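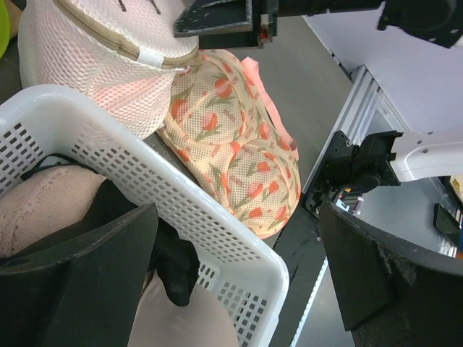

When I moved to Waltbridge, my English was good enough for contracts and for the weather, but it was not good enough for the telephone. On paper I could take my time. On the phone a person says "hang tight" and you sit there with the receiver, wondering what you should hold.

I have now lived here eight years and I still prepare my calls. I write the first sentence on the back of an envelope, and under it the words which I expect to need. For the dentist: crown, chipped, upper left. For the water company: meter, reading, overcharged. My neighbor Brittany Chisholm once saw such an envelope on my kitchen counter and thought it was a poem. She asked if she could keep it. I said no, I had not called the dentist yet.

The first sentence is never the problem. The problem is the second one, which belongs to the other person. They can ask anything. Last month I called to change a delivery address and the man asked, "And how's your day treating you?" I had nothing on the envelope for this. I said, "It treats me correctly." He was quiet for a moment and then he gave me a two-dollar credit. I still do not know if these things were connected.
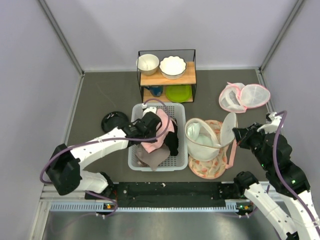 **Nazmiye Aksoy**
*Bookkeeper, slow reader, writer of this blog*

My mother had the same fear in her own language. We got our telephone when I was five, and it stood in the hallway on a crocheted cloth. When it rang she first took off her apron. She spoke to the whole world in a voice I never heard from her otherwise, a little higher and very polite, even to her sister. After she hung up she repeated the conversation to us from the beginning, both parts, and if she had forgotten to ask something she was unhappy until evening.

I think of her when I have to spell my name. "N as in Nancy" was advised to me by a colleague, and it works well, but the Z is always a difficulty. Zebra is the usual word. Once, in a hurry, I said "Z as in scissors," and I received my mail under a very strange name until July.

There are also calls I have learned to like. My aunt is 93 and she calls on Sundays, and with her I need no envelope. She does not say hello. She starts in the middle – "so then I told him the soup was finished" – and I have to find out slowly who he is. We speak for almost an hour and she ends it also without any goodbye. There is only the click.

I notice that I have become a bit like this with Brittany. She called on Saturday to ask if I wanted her spare lemons, and I picked up and said, "Yes, but only if they are not too many." She had told me of the lemons the day before, over the fence, so I knew. She laughed for a long time. I had not written anything down for that call, and I only noticed it later, when I was putting the lemons in the blue bowl.

Tomorrow I must call the insurance. The envelope is ready: claim, deductible, windshield. I have also added "fine, thanks, and yours?" at the bottom, with a line under it.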